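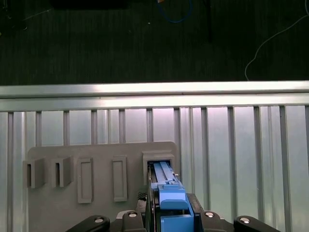

The old planner treated the last few millimeters of an insertion like any other move, and that was where most of the retries came from, according to one integrator at Istutport who has run the beta since the spring. The integrator added that the new release handles the approach and the contact phase as separate problems, and that the logs are finally readable when a part jams.

Starar released version 8 of its Nimirex motion and contact planning package on 01/09/2020. The package is used for placing plastic modules into slot housings and similar close-fit assembly work with a parallel gripper and a wrist camera.

The main change is in how control passes from vision to force. In earlier versions, the wrist camera supplied a target pose, the planner generated one path to the end of the slot, and a force limit stopped the arm if something went wrong. Version 8 ends the vision-guided path just short of the housing. From that point a compliant controller takes over, keeps the side forces low and allows small corrections in tilt while the module slides in.

The pose estimator has also been changed. It now fits the edges of the slot mouth directly and no longer relies on a stored position for the whole fixture board. Starar says this removes the need to recalibrate when a board is unbolted and put back. Bright reflections from bare aluminum near the work area are masked before the edge fit runs. Users can turn the mask off for matte surroundings, where it adds processing time with no gain.

The perception step runs at 30 frames per second on the supported industrial PCs. The contact controller runs separately at up to 200 cycles per second, depending on the arm's interface. If the perception process stalls during contact, the controller finishes or backs out on force data alone and writes the event to the log.

Failed insertions are now sorted by cause. The log separates a missed mouth, a tilted entry, a slip in the grip and an early stop, and stores the force trace with each one. Traces can be replayed in the desktop tool, which was rewritten by Radu, the company that supplies the Nimirex user interface. Radu also added a side-by-side view for comparing two traces from the same slot.

Istutport tested the beta with 44 slot and module pairs. It has not published success rates. In its notes to Starar it reported fewer tilted entries and asked for a way to set force limits per slot. That setting is included in the release. A second request, for planning moves with two arms at one board, is not.

Existing project files open in version 8, but insertion tasks must be converted, and the conversion does not carry over custom retry scripts. Starar recommends keeping version 7 installed until those scripts have been rewritten against the new interface. Version 7 will receive fixes for serious faults only.

A maintenance update is planned for October. It will add drivers for two more force sensors and correct a known fault in which the replay tool shows the wrong time scale for traces recorded at a reduced cycle rate.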